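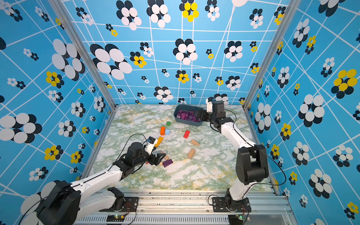
According to Birutė Lūse, the best seat at Radwan Park is the one directly behind the pillar, because you can't see the home defense from there. She has held it for 30 seasons and will not be moved, though the club has tried.

February, by the Sports Desk

The club is moving everyone else. Next season's matches will be played at the Umevach Arena, which holds 2000 more people than have ever wanted to watch this team at once. The old ground goes to Brollia, a developer with plans for apartments and a gym.

Radwan Park was never handsome. The main stand was put up in a hurry and has leaned toward the railroad ever since. The away end has 506 places and one restroom, an arrangement the home fans consider tactical.
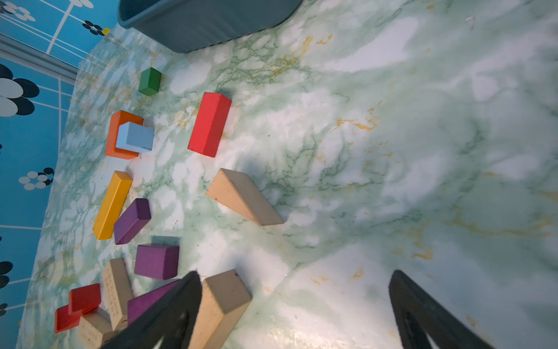
The new place has plenty of restrooms. It also has a roof that covers every row, padded benches for the substitutes and a sponsor, Purum, whose name will go on the east stand in letters taller than the goalkeeper. Season tickets are up, naturally. The club calls this "a modest adjustment" – modest being a word it used to save for the trophy cabinet.

Still, 1016 people have already signed up, and the line outside the ticket office last Wednesday reached the bus stop. A few asked whether the new stand had any pillars. The man at the window said it didn't, and promised to pass on their concerns.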